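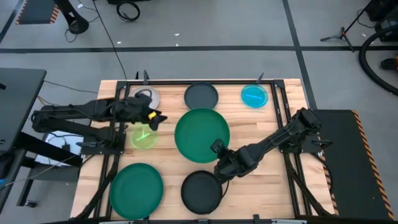
Plate (dishware)

A plate is a broad, mostly flat vessel on which food is served or eaten. Plates are usually round, though oval and square ones are common, and they are made in pottery, glass, metal, wood and plastic. The word is also used loosely for shallow dishes of the same general shape. A bowl is deeper than a plate, and a saucer is smaller and made to go under a cup.

Parts

Most plates have four parts. The well is the flat middle, where the food sits. The lip or rim is the raised outer part, which may be wide and nearly level or no more than a turned-up edge. The base is the underside. Many pottery plates also have a foot, a ring standing out from the base, which lifts the plate off the table and keeps the base clear of the surface. A plate with no rim to speak of is called a coupe plate.

On stacked plates the foot ring of one rests in the well of the next. Plates of a single pattern stack closely, and mixed ones lean or leave gaps. For this reason older household guides advise sorting plates by size before putting them away, with the largest at the bottom.

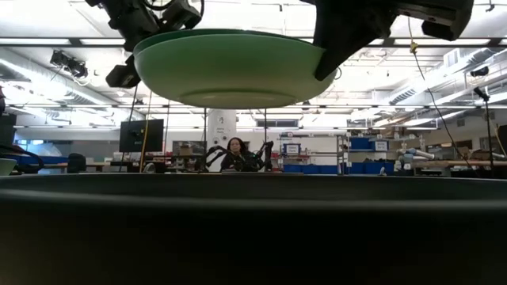

Stacks kept in cupboards are best held to a height that can be lifted in two hands. Heavy stoneware reaches that point sooner than plastic. Unglazed foot rings can scratch the plate underneath, and a sheet of paper or felt is sometimes laid between pieces that are seldom used. Plate racks, which hold each piece upright in its own slot, avoid the problem but take up more room – they are found more often beside the sink than in the cupboard.

Colour

White has long been the usual colour for table plates, as it suits any food and lost pieces are easily replaced. Green, grey and blue plates are sold both as full sets and as single pieces for mixing. The Stisarside pottery sold its tableware by shape number alone, and its shape 3501, a shallow green plate with a plain raised rim, was offered for 60 years with only small changes to the glaze. Khondokar, a rival works in the same valley, made a similar plate in dark grey.

Plastic plates may be solid in colour or see-through. Tinted see-through plates are light and hard to break, and are used for picnics and for children's meals. They scratch more easily than glazed pottery and may turn cloudy with repeated washing.
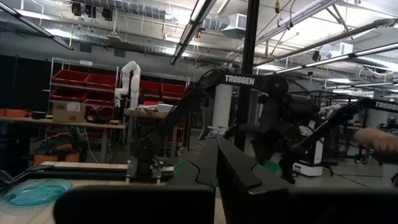
Household Wares, vol. 7, p. 200

Related dishes

The Petri dish is a shallow round dish with straight sides and, usually, a loose lid. It was made for growing samples in laboratories and is not tableware, but its shape is handy for holding small things, and craft workers use it for beads and pins.

Chargers are large plates set under the dinner plate and are not eaten from. Side plates hold bread or salad. Soup plates have a deep well and a wide rim, and fall between the plate and the bowl.

Collections

The museum at Astesthorpe holds a run of Stisarside plates, including trial pieces with unglazed rims. The Zusance catalogue lists known shapes from both works, but leaves out plastic ware.

See also: Bowl; Charger; Foot ring; Plate rack; Saucer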